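The cell that lives in a computer

Half six, Drukbridge, kettle on. The Tikus has 15 test rooms to get through before lunch and none of them exist. Simulated walls, simulated furniture, simulated robot. The upkeep is real enough.

Cameras first. Then arms, left and right, checked seperately. A joint limit typed wrong at Plurau in November cost the team 2 days, and they still grumble about it. 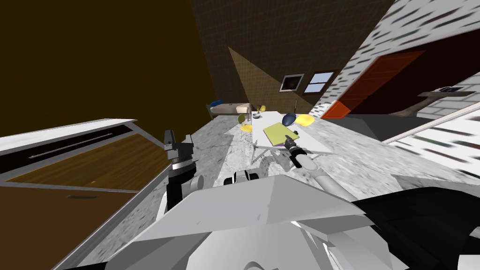 Next the grip settings. Too much force and the fingers sink into things, too little and they slide off. Lüthi supplied the hand model, good on shape, vague on friction. So friction gets tuned by hand. Change one number, run it, look, change it back. Some 3000 runs since the spring and the notes fill a whole shelf.

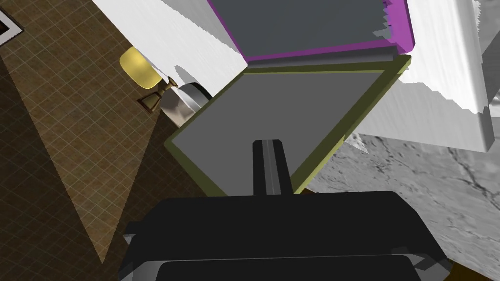

Contact faults are the slow ones. Run 748 is still taped to the monitor, a jitter at the fingertip that came and went for a week. Cause was a time step set too long. Shorter step, steadier fingers, but everthing takes longer to run. Second kettle by then.

After lunch, the logs. Then the left wrist again.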